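The Green Light Lied to Me

I broke three things at Caklow that week, and the one I still feel bad about is a lens. I'd gone to spend a few days with Lụa Đặng's team, who teach robots to handle household stuff by having people do it first with grippers in their hands. She let me have a go (brave woman!) and I was terrible at it, but the real trouble had started back in April.

That's when a robot running their Votden software picked up a pair of reading glasses, closed its fingers and just kept closing. Crack. Everyone blamed the motor. Lụa swapped it, ran the same pickup again, and crack, there went pair number 2.
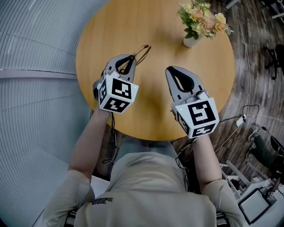 Eyeglasses and a pair of hand-held grippers at the round table.

So she went digging through the recordings, all 823 of them, and found 21 where the finger width had frozen partway through the squeeze. The video kept rolling, the lights stayed green, and the number for how far apart the fingers were simply sat there. The robot had learned from those too, poor thing, and had no clue when to stop.

The culprit was a loose cable connector! Tug it the wrong way and the width reading dropped out while everything else carried on. I did it myself on my second morning, reaching too far across the table, and I never felt a thing.

Now the software, which the team calls Flondus, stops a recording the moment the width goes stale, and it beeps like a truck backing up. Lụa also tossed the bad takes and capped the grip force on the robot itself. She wants 1,000 clean recordings before it gets near glasses again.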